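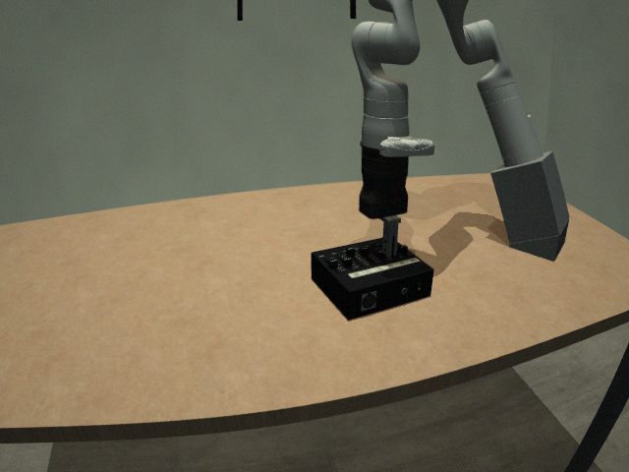

Perguntas frequentes — avaliação em simulação, projeto Pernwood

O que é, afinal, o Pernwood?
Um método para estimar, em simulação, como uma política de controle se sairia no robô de verdade. A tarefa de referência é mexer nos controles de uma caixinha preta sobre uma mesa. Parece pouco. Experimente.

Quantos episódios vocês rodaram?
Foram 611 por política, com oito políticas. A de melhor resultado teve 423 sucessos. Os outros episódios estão no relatório, inclusive os constrangedores.

O que conta como sucesso?
O controle chegar à posição pedida e ficar lá por dois segundos. Encostar com convicção não pontua.

Por que a sala é tão despojada?
Porque mobília custa tempo de renderização e a política não repara na decoração. A variante Graltomgate traz mais objetos, para quem sente falta.

O simulador substitui o teste físico?
Não. Ele ordena as políticas do melhor para o pior com boa fidelidade; a taxa absoluta ainda sai otimista — como quase todo orçamento.
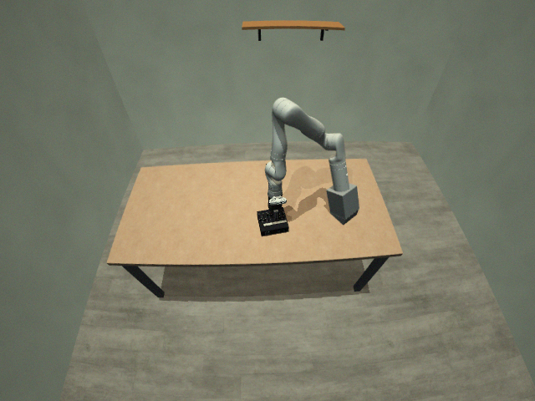 Omar Jaber discorda em parte: para ele, a ordenação só merece confiança enquanto o atrito dos botões estiver bem calibrado, e convém refazer a calibração a cada troca de garra. Incluímos o procedimento dele no apêndice.

Posso usar outro braço?
Pode, desde que forneça o modelo cinemático e os limites das juntas.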